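Warkby G2 two-finger gripper
Slim parallel fingers for laundry and other soft goods. Sold singly or as a pair for two-arm set-ups. Grey or black fingers. 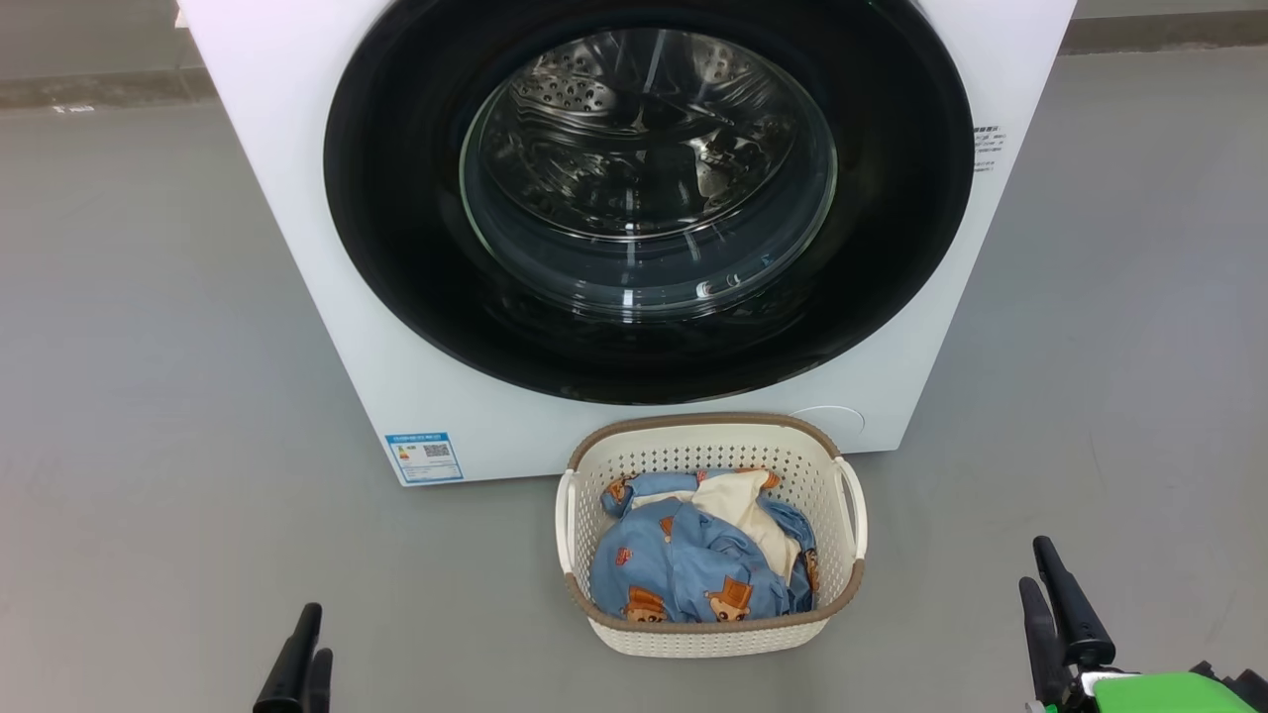

Can I fit it to one arm only?
Each gripper runs on its own controller, so a single unit is fine.

Wrist camera kit
Looks along the fingers for close work at a drum opening. Compare it with the head camera before you choose.

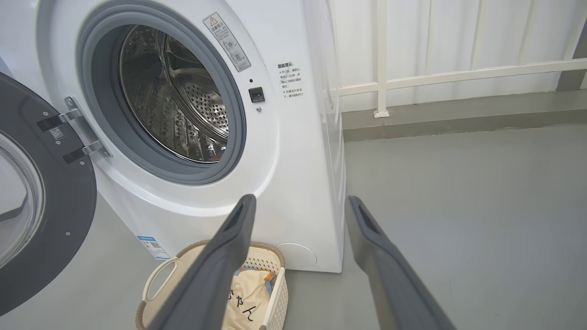
How long is the trial?
We lend a pair for 6 days. Contact Nahuel Huenchumán to book.

Cable length: 400 mm
Spare finger sets: 2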